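Plonero Community Help
Shared workshops – Robot arms and hands

Protecting an arm and keeping a steady grip on bottles

Posted by Clanda Workshop, August 27, 2018

Our members are building a two-handed table robot in a shared room. The hands close on boxes without difficulty, but drinks bottles turn in the fingers once lifted. We would also welcome advice on covering the arms, as other members work nearby and dust is a concern.
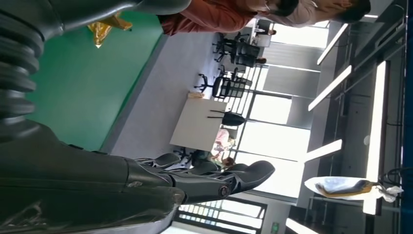

The covering on the lower arm has been a matter of some debate among our members. Clear plastic is wrapped over the thicker section above the hand, with the ribbed part and the finger joints left free. It creases a good deal, and we should like to know whether a fitted sleeve would be preferable. Our budget for both changes is 627 pounds.

Replies

Lukeck Makers

Plastic sheet is acceptable for a trial period. Please ensure that it cannot reach the finger pivots, and check the tape every 9 hours of running. We moved to a stitched cloth sleeve in January and have had no cause to go back. A sleeve should be cut long enough for the wrist to turn fully – ours was too short at first and pulled on the cable.

As regards the bottles, kindly confirm whether they are full. A full bottle and a half-empty one behave very differently.

Khoury Shared Workshop

Use a mat. Ours cured most of it.

Plonero Bench Group

The previous reply is correct as far as it goes, but a mat only helps before the lift. We recommend the following order of work.

1. Set the bottle upright on the mat and bring the hand in from the side, with the fingers round the lower part of the bottle and the thumb beneath. Keep the other hand open and clear.
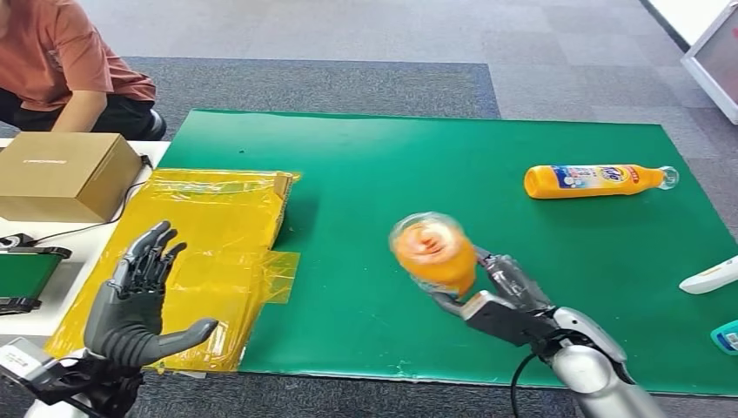

2. Close the fingers slowly and hold for 3 seconds before lifting.

3. Repeat with the bottle lying on its side. Members should expect to adjust the thumb position separately for this case.

Thin rubber fingertips may also be fitted. Our present set has lasted for roughly 3,000 lifts.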